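July, afternoon, bench 2

Board cleanup and the upright panel

Started with the white board from the Matau job. It went back on the wood table, flat, no clamps. The pink and red marks are mostly on the left half, plus one small smudge right of center. Tried the Peltonen wipes on a corner of the back side first and the surface held up fine, so they are okay to use on the front. Have not touched the marks themselves yet – want them logged before anything gets wiped.

Panel: the gray-green one stays for now. It stands on the board near the back, in the middle. Cut height is 257 mm and the bottom edge was sanded again this morning. It used to lean. If it starts leaning again, take it back to the belt sander and do not shim it with tape.

Disc on a stick: the white round one, thin white stick. Vivcombe sent a bag of 104 sticks and the first few were too loose in the socket. A drop of wood glue fixes it, 20 minutes to set.

Position for the disc is just in front of the panel, toward its right edge, stick pointing down at the board.
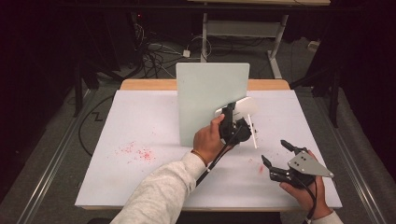

Left to do

– Log the marks on the board, left half first
– Order more sticks from Vivcombe, same part (461)
– Ask Jurolden if the panel comes in a thicker sheet
– Coil the cables on the carpet under the white stand
– Sanding belts: down to the last 2000 grit, need a pack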